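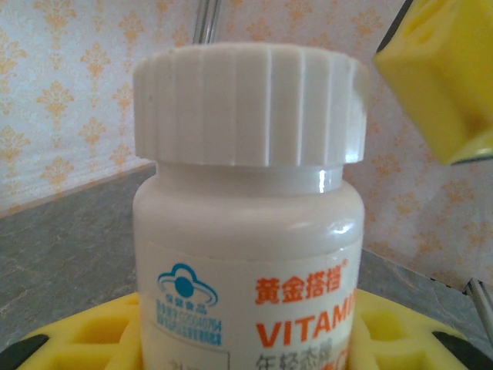 The vitamin bottle between the yellow fingers, from one of the wrist cameras.

Suvik: learning two-arm work from few demonstrations
Review by Halima Mollel

I have used Suvik since April, and I think this is long enough to write something fair. Suvik is a training method and also the code package which comes with it. It takes demonstrations from a two-arm setup, with the wrist cameras and a fixed camera, and it learns one policy for both arms together. The claim of its authors is that the arms learn to wait for each other without a separate planner. Before, we used Rarnness, where each arm has its own policy and a small timing signal goes between them. So my review is mostly a comparison of the two.

Installation took me a morning. The written guide is good until the calibration part, where it assumes that your arms stand side by side with the same zero pose. Ours are mounted facing each other on a rail, and the sign of the base joint had to be changed in two files. If you change only one, the training runs normally and the policy is nonsense. I lost some days with this. Please, authors, put a check there.
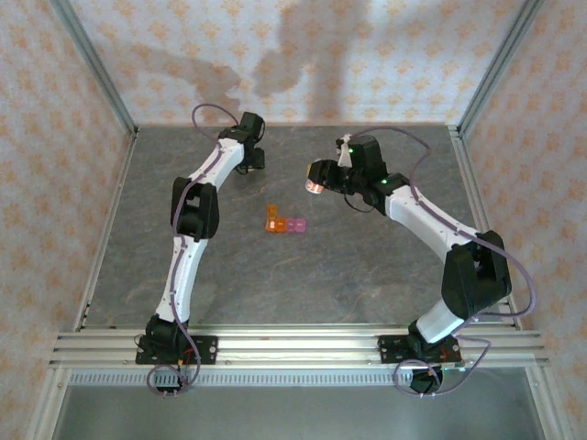 Both arms on the front rail, with the orange and pink cubes between them.

For the recording I used the Jestden recorder, which Suvik reads directly. My colleague Naomi Ondieki gave all the demonstrations, 40 for each task. We kept one operator on purpose, as mixed styles were a problem with Rarnness and I did not want to compare two things at the same time. She is quick and a little impatient, and the policy is now also quick and a little impatient. It copies her habit to stop shortly above the object before closing the fingers.

The easy task was cubes. One arm must take a cube, the other must receive it. In 30 trials Suvik failed 2 times, both when the cube was lying against its neighbour and the finger pushed the whole group. Rarnness on the same demonstrations dropped far more, usually because the giving arm opened too early. I do not present it as a benchmark. We have one table and one pair of arms, and I placed the objects by hand, by eye.

What I like most is the behaviour at the moment when both grippers have the object. With the old method you could see the two arms argue: one pulls, the other corrects, and the motors become warm. With Suvik the giving arm stays still

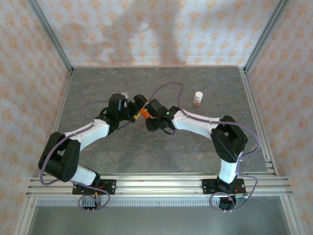 and lets go only after the other one has closed. There is a setting for this, called hold weight in the configuration file. The default value is too low for light plastic things. I raised it and the handover became slower but much calmer. I would keep it high and accept the lost time.

The difficult tasks were with bottles and a pill organiser. The idea is to hold a bottle upside down over an open compartment, and here the wrist view has to do most of the job. From the fixed camera the small lids are only a few pixels. Suvik learns by itself how much to trust each camera, and you can print these values after the training. In our case the wrist cameras won clearly for the organiser and the fixed camera won for the handover, as one would hope.
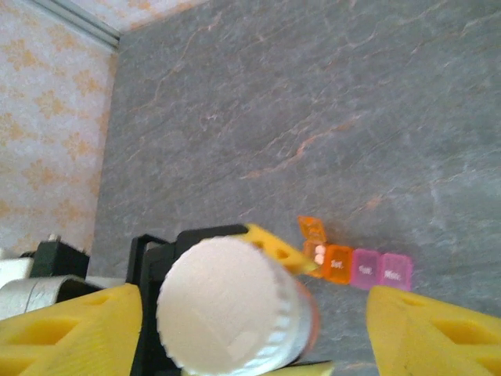 Bottle cap down, with the open compartment of the organiser just past the gripper.

I must be honest about the limits. Positioning over the compartment is good when the organiser lies at an angle similar to the demonstrations. If I turn it further, the arm goes to the place where the compartment would have been. Naomi recorded more examples with other angles and it helped a little, but then the cubes became worse, and I do not understand why. Small lids are also not solved: the finger comes to the right lid and then slides on it. I blame our fingers partly, not only the method.

The wrist cameras see the wallpaper of the enclosure very often, and it has a strong pattern. I expected trouble from this. Suvik had none that I could find.

Training uses a lot of memory. On our machine I had to reduce the image size, and the documentation has only a single sentence about it. The support is better: I wrote to the Nyanda forum, where the developers answer, and I had a useful reply the next day.

Would I recommend it? For handover and for any work where both arms touch one object, yes, and I have already moved our old tasks to it. For small lids, wait for the next version. If your arms work mostly apart from each other, Rarnness is lighter and trains faster, and you will not see much difference.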